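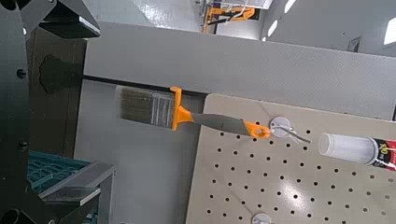
Onuoha is a supply and repair depot in Hurnville. We sell paint, sealants, brushes, hooks and hand tools to building crews, landlords and anyone else who comes to the counter. We also pack orders for smaller hardware stores in the area, including two that no longer keep a stockroom of their own.

The company started as a paint counter with a yard behind it. The counter is still open from 7 in the morning, and most of the people who work it have also worked in the back. That matters for the rest of this page, which is mostly about the back.

## How the work is split

Our pick-and-hang line is called Sevo. It uses robot arms with grippers to take small goods from crates, hang them on pegboard, and take them down again when an order calls for them. Brushes were the first thing we gave it. A brush has a hole at the end of the handle, the hole goes over a hook, and the job is the same for a narrow sash brush as for a wide one. It sounds simple. Setting it up took a full winter and a good deal of patience from the people working next to it.

Sevo now handles 500 hanging items on a normal shift. Before, that was done by hand from the same crates, by people who were also answering the phone and loading vans. The arms do the reaching and lifting. People do the following:

- check incoming stock for damage and bad labels
- decide where each product hangs and how far apart the hooks go
- clear the line when it stops
- pack and sign off every order before it leaves

No order goes out on a machine's say-so. A packer opens the box, reads the slip and closes the box again.

A paintbrush is a good test piece for us. The bristles are soft, the ferrule is metal, the grip is wide in one place and narrow in another, and the hanging hole is small compared with everything else. If the hook position is off, the handle catches. Our line operators worked out most of the spacing by trial, and their notes are still the ones we use when a new handle shape comes in. 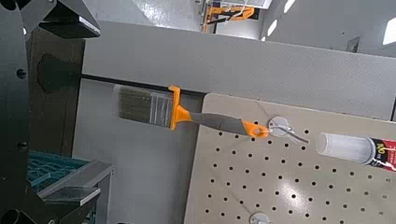 ## What changed for our staff

We employ 60 people. Nobody was let go when Sevo came in, and we said so in writing before the first arm was bolted down. Some jobs did change, and a few changed a lot.

Pickers who used to spend whole shifts reaching above the shoulder now rotate between the line, receiving and the counter. The rotation is posted a month ahead. People can swap, and they do.

We added a job called line operator. It pays more than picking and needs no degree. Training is 20 hours, paid, and done on shift. It covers starting and stopping the line, safe clearance, re-teaching a hook position, and reading the fault log. Operators can stop the line for any reason without asking a supervisor. Early on some were slow to do it -- they thought a stop would count against them. Stops are not tied to anyone's review, and we now go over that on the first morning of training.

Not everything got better. The back room is louder near the arms. There is less talking while people work, and several long-time staff have told us they miss that. We moved the break table away from the line and made the afternoon break longer. It helped some. Caulk and sealant tubes are also harder than we expected, as they roll and the caps vary, and a good part of that work is still done by hand.

## Garkaddale

Our second site, at Garkaddale, is smaller and has no automation. It handles long goods, mixed pallets and returns, where every item is different. We have looked at putting a line there and decided against it for now. Staff at either site can apply for openings at the other before we advertise them.

## Working with us

We hire for the counter, receiving and packing most of the year, and for line operators when a place opens. Operators usually come from our own floor, but outside applicants are welcome. Ask at the Hurnville counter for a form, or pick one up at the Garkaddale gate.

Stores that would like us to pack for them can visit the back room before signing anything. Mornings are best, once the first vans have left. Closed shoes are required, and long hair should be tied back.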